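Workshop notes: two grippers, two controllers and a lot of baskets

May 20, 2022

The handling group at Kidenden has spent most of the spring on one question, and members who came to the February open evening will remember how it started. We had been offered a choice of fingers for the two-arm bench, and a choice of controllers to drive them, and the people holding the budget wanted to know which pair to buy before the autumn order goes in. We said we would try them all on the same job and report back in the newsletter.

The grippers first. The Prondmont is a two-finger parallel type, fairly slim, with jaws that narrow towards the tip. The Sarmiento is also two-finger but wider, with a soft pad bonded to the inside of each finger. On paper the Sarmiento grips harder and the Prondmont closes faster. Both bolt to the same wrist plate with a spacer, although the Sarmiento needs longer screws than the ones supplied and we lost most of a morning finding that out. If you are ordering one, order the screws too.

The controllers were the Broltel unit, which is bought in, and our own board, which members have been adding to since the old bench was taken apart. The Broltel is easier to set up. You plug in both arms, it finds them, and you can be moving in a few minutes. Our board takes longer and wants its settings loaded in the right order. In return it lets you change how hard the fingers close while the arm is moving, and the Broltel will only do that between moves.

For the test job we wanted something light, awkward and cheap. We settled on picking up and moving small plastic baskets. A thin rim is hard for a gripper. The fingers have to straddle it, so one goes inside the basket and one stays outside, and if the arm comes down a little too far to one side it pushes the basket over the table instead of lifting it. We ran 3,000 picks in total, shared equally between the grippers and between the controllers, with the baskets thrown down afresh before each batch so that no pairing had an easier layout.

The Prondmont did better on rims. Its narrow tips find their way between two baskets sitting close together, where the Sarmiento tends to knock the neighbour. It was also more forgiving when a basket lay at an angle to the arm. Most of its failures were slips on the way up, with the basket swinging round on the two contact points and then dropping. Turning up the closing force cured part of this, but past a certain point the plastic started to bend and the grip got worse again.

The Sarmiento hardly ever dropped anything once it had hold. The pads take up the unevenness of a perforated edge, and you can swing the arm quite quickly without losing the load. The trouble is getting hold in the first place. The pads also pick up dust, and we found ourselves wiping them between batches. A member who uses a similar pad at work tells us that this is normal and that replacement pads are not expensive, but it is one more thing to keep on the shelf.

Between the controllers there was less in it than we expected. Batch times were close. The Broltel stopped with a fault more often, always with both arms moving at once, and each time it had to be restarted from the front panel. Our board did not fault, but it did drift. By the end of a long batch the fingers were closing around 2 mm from where they had been told to, enough to miss a rim altogether. We now send both arms home at the end of every batch and the drift has not come back. We would like someone who knows the encoder code to look at it properly.
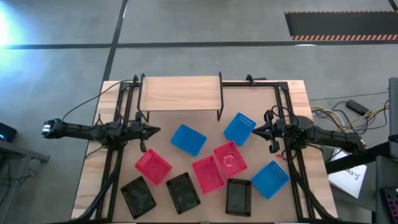 Layout matters more to these results than we had allowed for, and anyone repeating the test should think about it before they start. Our early batches used one colour of basket set out in rows, and every pairing looked excellent. Scores fell as soon as we mixed the colours and stopped lining things up. With red, blue and black baskets lying at different angles across the table, the arms have to come in from either side and choose an approach each time. The black ones gave the cameras the most bother, as the inside is dark and the software was slow to decide where the rim ended. A basket with something in it is a different job again, like the red one here with the clear round piece inside, where a finger going down on the wrong side can land on the contents. The raised shelf across the back takes away some height as well, and a basket just in front of it has to be approached at a lower angle than the arms would pick for themselves.

On lighting, we have had the best results with the blinds down and the overhead lamps on. Daylight from the side changes through the afternoon, and the edge finder has to be adjusted to keep up with it. The camera settings we ended up using are in the bench folder, along with the batch sheets.

Our recommendation, for what it is worth, is to buy the Prondmont and keep our own board. The Sarmiento is a good gripper and we would choose it for boxes, bottles or anything with a flat side. For thin edges in a crowded space it is too wide. The Broltel would suit a group that wants to be working the same day and has no interest in changing finger force on the move. We do want to change it, so it is not the one for us.

There are things we did not test. We did not try one type of gripper on the left arm and the other on the right, and several members have asked about it. The wrist plates would allow it – the software at present assumes a matching pair. We also did nothing with heavy loads, and nothing that involved passing a basket from one arm to the other.

The Sarmiento fingers go back to the supplier at the end of next month, so anyone who wants time with them should put their name on the bench sheet soon. Sessions are two hours and you need to have done the bench induction. Please load the settings file marked 2 if you are using our board, as the older one still has the wrong finger length in it.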